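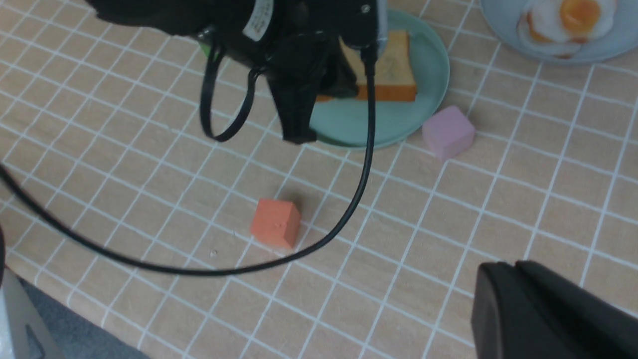 Why do so many people stop coming to the Clernamon market after lunch?

So this was my project for the spring term, and I picked it mostly from curiosity. I grew up going to the Clernamon street market with my grandmother and it was always packed until closing. Now you walk through at 2 p.m. and half the stalls are folding up!

My plan was simple – stand at the Posora Street entrance, click a hand counter every time somebody walked in, and do it on 9 different market days in March and April. I also gave out a short survey (4 questions, one side of paper) and got 392 of them back, way more than I was hoping for.

Over all 9 days I counted 2,201 people coming in. Well over half of them came before noon. I thought rain would be the big thing, but my two wettest days looked pretty much like the dry ones, just with more umbrellas and worse moods (mine included).

What people wrote about most was the bus. The Ramalho line used to run all afternoon, and now there's a long gap after lunch, so if you miss the early one you're stuck with your bags. Parking came second. A few people said the good bread is gone by eleven, and I can back that up from personal experience.

I typed everything into Flekitz, the spreadsheet program we have at school, and lost one whole evening because I had sorted one column without the others. Save copies, please.

There are some weak spots. I only watched one entrance, and people in a hurry don't fill out surveys, so the bus riders who run straight through are probably missing from my numbers. I also never asked anybody's age – I really wish I had, and it would be the first thing I'd add if I did this again in the fall.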